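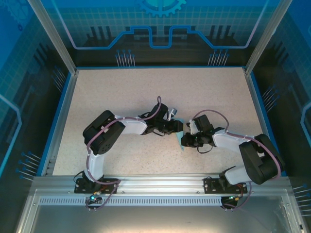
La visite du site de Mundach, un lundi de septembre, portait sur les surfaces minérales composites pour plans de travail : dosage, pressage, polissage, contrôle. L'atelier de mélange travaille par lots, avec une charge de quartz calibré à 90 % en masse, le reste se partageant entre résine et pigments. Dalia Zerouali, responsable du procédé, a surtout insisté sur la granulométrie. Un fond beige à fines mouchetures, comme celui de la surface de travail sous les deux bras, tolère mal les gros grains : au-delà d'un certain diamètre, l'œil lit une tache et le panneau part au déclassement.

Le pressage se fait sous vide, par vibrocompression. Les panneaux passent ensuite 40 minutes en étuve, puis refroidissent à plat avant le calibrage. La planéité est relevée à la règle et au comparateur, en sept points par panneau. Les écarts les plus fréquents viennent des angles, où le retrait de la résine reste difficile à maîtriser — le sujet a occupé une bonne partie des échanges avec Ilgın Ateş, de la société Derndale, qui rencontre le même défaut sur des formats plus petits.

Au polissage, la ligne compte huit têtes à eau, à grains décroissants. L'eau chargée est décantée puis recyclée ; les boues sont pressées en galettes. Le bruit rend la conversation impossible sans casque.
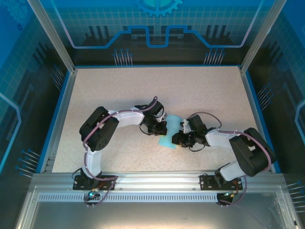
Surface beige clair mouchetée, tissu bleu clair posé dessus.

Le laboratoire réalise les essais de tache (café, huile, encre), de rayure et de choc thermique. Les teintes claires sont jugées à l'œil, sous deux éclairages, par deux opérateurs distincts. Impi Pelkonen a demandé si une mesure au spectrocolorimètre ne suffirait pas : sur un fond moucheté, la valeur moyenne masque les défauts de répartition, et l'appareil ne sert qu'à suivre la dérive des pigments d'un lot à l'autre.

Les fiches d'essai sont consultables sur place. La prochaine visite du groupe aura lieu chez Uden, côté découpe et chants.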